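Planner notes: tub clearing, replay timing
April 16, 2022
Posted by Maiara Andrade
2 comments | 0 shares

Spent the morning on the grasp queue in Trundari. Since the merge it has been re-sorting candidates every time perception publishes, so the arm gets a new target before it has finished with the last one. I put a lock on the current target that holds until the gripper reports closed or the planner gives up. Timeout is 500 ms for now, set in the Tlapale config and not in the code.

Thin items are still the weak spot. The depth mask drops long flat handles against the planks, and the cluster that is left gets its centre on the bristle head. I changed the grasp sampler to use the long axis from the colour mask when the depth one is too sparse.

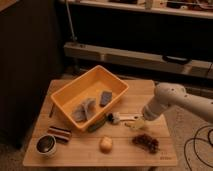 Arm over the handle end of the scrub brush, cloth and sponge in the tub.

The pale see-through object under the gripper is a separate problem. Depth can't be trusted on it, so for planning I inflate its colour outline and treat it as an obstacle. This makes the approach to the brush tighter than I would like - the sampler threw out 72 candidates on collision in replay 3127 before it kept one.

To do: log the reject reason per candidate, check whether the tub rim is being inflated twice, and ask whether anyone still needs the old sort order from November. If not I will delete it.

Recent entries
Nultari driver: dropped joint states
Toletti calibration, second try
Tlapale config clean-up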